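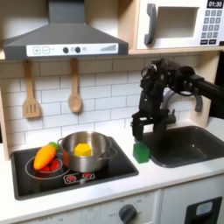
The carrot on the left burner, the pot in the middle.

The Gerken

The kitchen came in two boxes, and Minoru Tanabe carried them up from the street one at a time. The heavier one had a split corner with tape over it. He set them down in the front room and went to look for a screwdriver.

His daughter had ordered it. She was at work and would be until six, and the girl was at school until three. He had been told it would take an hour.

The instructions were for a different model. They were for the Gerken 400, and the box said Gerken 764. He looked at the pictures for a while. The 400 had no hood and no microwave, only a sink and a stove and a door underneath. He folded the sheet and put it under the lamp and started laying out the wood on the rug.

He had worked in kitchens for 40 years. The last one was the Zirnura, on the ground floor of a hotel that had changed its name since. He knew how high a counter ought to be and where a person's elbows went. He put the side panels up first and held them with his knees while he got the counter across, and then found he had it backward, with the hole for the stove on the right. He took it off and turned it around.

At noon he ate a cheese sandwich standing up. Then he knocked at the apartment across the hall.

Felista Massawe opened the door with her glasses pushed up on her head.

"I need someone to hold a thing," he said.

"How heavy?"

"Not heavy. It's a hood."

She came across in her slippers. She had lived in the building longer than he had, and for the first year they had only talked about the mail. She looked at the panels and the screws sorted into saucers.

"This is for Emi?"

"She's going to be five."

"It has tile," Felista said. She touched it. "I don't have tile."

She held the hood against the back wall while he got the screws in from behind. It was dark gray, wide at the bottom, with a white strip along the front that had a plus and a minus on it and two knobs. She turned one of the knobs with her thumb.

"Hold it still, please," he said.

"I am holding it still."

When the hood was up he put in the shelf beside it, and they slid the microwave onto the shelf. The display said 01:30.

"Is that a time or how long?" Felista asked.

"How long."

"Minute and a half. That's soup."

"That's not soup. That's coffee you forgot about."

She sat down on the arm of the couch and went through the second box. There were two wooden utensils wrapped in paper, a spatula with slots in it and a spoon. There was a pot, real steel, with a handle on each side. Under that was a bag of food from another company, Vendholm, that his daughter must have bought separately. Felista cut the bag open with his good scissors. She took out an orange carrot with a green top and turned it over.

"Who made the soup at your restaurant?" she asked.

"I did. For a while. Then a man named Imhof did."

"Was he good?"

Minoru was on his back under the counter by then, tightening the sink. He took some time to answer.

"He was very good," he said. "He was slow. I used to stand behind him and look at the clock. He'd be cutting carrots for the stock and every piece was the same, and it was stock. It was going to be strained out. I told him that. I told him in front of everybody."

"What did he say?"

"He said all right. He kept cutting them the same."

Felista put the carrot down on the stove. She put the rest of the food around on the counter, then changed her mind and put some of the red pieces on the left burner with the carrot.

"Did you fire him?"

"No. He left. In May. He gave me two weeks and worked every day of it." Minoru slid out and sat up. There was sawdust on his sleeve and he brushed it onto the rug. "I made the soup again after that. People sent word back to the kitchen. They asked if something was different."

"Was it?"

"I used the same recipe."

She did not say anything to this. She handed him the spoon, and he hung it by its handle from the underside of the shelf, where the hooks were. He hung the spatula to the left of it. Then he stood back, took both of them down, switched them, looked again, and put them back the first way.

"She won't leave them like that," Felista said.

"No."

"My son had a pot. That was all, a pot and a stick. He cooked under the table. If you were eating your dinner he'd tap you on the foot and you had to reach down and take whatever it was. A sock, usually."

"Did you eat it?"

"Of course I ate it."

He put the pot on the stove. He put it on the front of the burner, then moved it to the middle, and turned it so the two handles were even with the edge of the counter. The stove was black and shiny and already had his fingerprints on it. He wiped it with the end of his shirt.

There were four screws left over in the saucer. He looked for where they might go. He pushed on the side panels and the counter and the upright behind the sink, and nothing moved.

"They always give you extra," Felista said.

"They don't always."

"Then it'll fall down and you'll know where they went."

She went home at two to start her rice. He flattened the boxes and took them down to the bins, and then he vacuumed the rug, moving the kitchen a little out from the wall and back again. It was twenty to three. The school was a ten-minute walk. He put his jacket on and stood in the front room with his keys in his hand.

The top of the counter came to the middle of his thigh. He got down on his knees in front of it, which took him a moment, with one hand on the couch. From there it was the right height. The hood was where a hood should be. He could reach the spoon without stretching. He picked up the carrot and held it over the pot, and then laid it back on the burner on top of the red pieces, with the point toward him and off to the left.

He tried to remember Imhof's first name and could not get it. He could remember his hands, and the towel he kept folded in three on his shoulder, and that he always ate his own dinner after everybody else's plates were done, out by the back door, from a bowl. Minoru had never gone out there with him. There had always been something to check.

He got up and went to fetch the girl.

She walked around the kitchen once with her backpack on. She opened the microwave and shut it. She didn't ask who had built it. She dropped the backpack where she was and pulled the spoon off its hook, and then pointed at the couch with it.

"Sit there," she said. "You're a customer."

He sat down. He still had his jacket on.

"What do you want?"

"What do you have?"

She looked the counter over. "Soup," she said.

"I'll have the soup."

She put the carrot in the pot. It stood up over the rim with the leaves showing. She took it out, turned it around, and put it in again with the leaves at the bottom, and then she put in the red pieces one after another, pushing each one down with the spoon before she picked up the next. When one of them rolled off onto the rug she got it and started over from the beginning, with the pot emptied out and the carrot first.

Across the hall Felista had her radio on. Somebody was running water upstairs.

"It's not ready," Emi told him without turning around.

"All right," Minoru said. He took off his jacket and laid it on the couch beside him.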